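Compte rendu – point cellule Drido, site de Taltisgate, 7/25/25

**1. Réglage de la pince en simulation**

Le prestataire Salehi présente la reprise du réglage des doigts dans le modèle simulé de la cellule. L'ouverture a été recalée après la dérive constatée en janvier. On nous assure que le défaut est réglé. La maintenance rappelle avoir déjà entendu cette phrase.

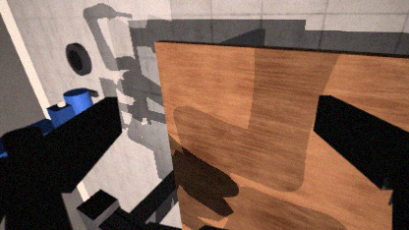 Le recalage porte sur l'offset de fermeture, passé de 3000 à 3350 points codeur. Aucune justification écrite de cette valeur n'a été fournie. Demande est faite d'obtenir la feuille de calcul avant tout report sur la machine réelle.

**2. Effort de serrage**

Salehi propose de garder le même effort pour toutes les pièces, y compris les sphériques. La maintenance doute qu'un contact aussi réduit tienne avec des patins usés.
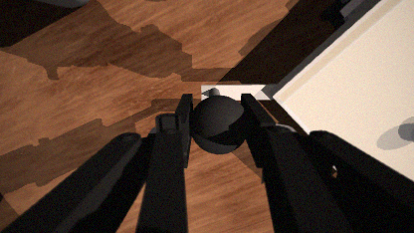 Bikthorpe objecte que l'usure des patins n'est pas modélisée et que le simulateur ne prouvera donc rien sur ce point. Objection retenue.

Un essai avec patins usés sera fait sur la cellule, à vitesse réduite, 30 cycles au minimum.
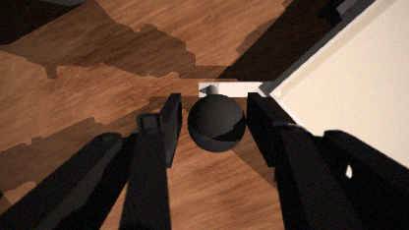
La périodicité de graissage des biellettes reste inchangée. L'allongement proposé est refusé, faute de relevés.

**3. Retour en position ouverte**

Deux versions du paramétrage circulent encore.

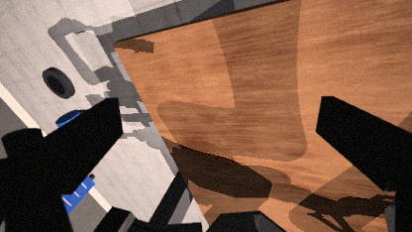

La version 2 fait foi jusqu'à nouvel ordre ; l'autre est à retirer du serveur.

**Actions**

- Salehi : feuille de calcul de l'offset
- Bikthorpe : protocole d'essai des patins
- Maintenance : sauvegarde des paramètres avant intervention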